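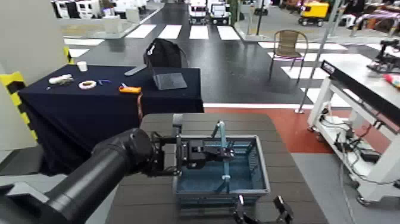

Baskets and sorting. Open with the question, hands up, who has a drawer at work they're scared of. Wait for laugh. Then straight in: stuff ends up on tables because tables are flat and close. That's the whole problem. One basket with a handle beats a big bin every time, you can carry it to the mess. Light blue handle, gray rims, slatted sides, cheap plastic, fine. Slats matter, you see what's at the bottom without tipping it out. Then the navy cloth table: white cup, roll of tape, orange thing with its cord hanging down over the front. Ask room which of those they'd pick up first. Most say cup. I say cord, somebody's sleeve will catch it. Don't argue too long here, 2 min max.

Cords. Coil, tie, THEN basket. Not basket and coil later. Kanchan Uniyal's point from the July session at Pidstead, she had them do a whole table in one go and the cords came out in a lump. Credit her by name, she's in the audiance.

Cloths on tables. Hot take, skip if running behind. Cloth to the floor looks nice, but things get shoved under and stay there till pack-down. If you must have a cloth, check under it before lunch and again at close. 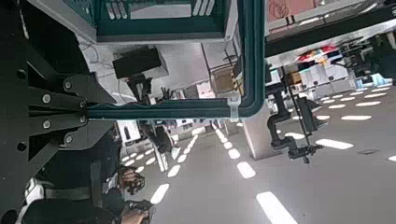 Boxes next. Cardboard for what leaves, shelves for what stays. Label the short side, short side is the one that faces out. Write what's IN it, not whose it was. Vignesh did 30 boxes for the Kowalczyk move and every one said "misc", tell that story, he said ok to tell it.

Zip ties vs velcro: velcro for anything you open weekly. Ties for anything that stays put. Snip tails flush or they scratch you. Somebody will ask about tape on cords. No. Goes sticky.

The 4 o'clock rule. Stop bringing things out at 4. Only put back after that. Skirnico team tried it, Emiko Higuchi ran it, ask her to say a few words if she's up front (check w/ her at break!!)

Exercise if there's time: pairs, one basket per pair, clear one table. Put things back where you'd look for them, not where you found them. Say that twice. 70 people so keep the aisles open, maybe only front rows do it.

Close: pick one table tommorow. Just one. Then questions. Raghavendra has the roving mic.

Contact: Venkatesh Poduval, Proreck | © Proreck | Back to top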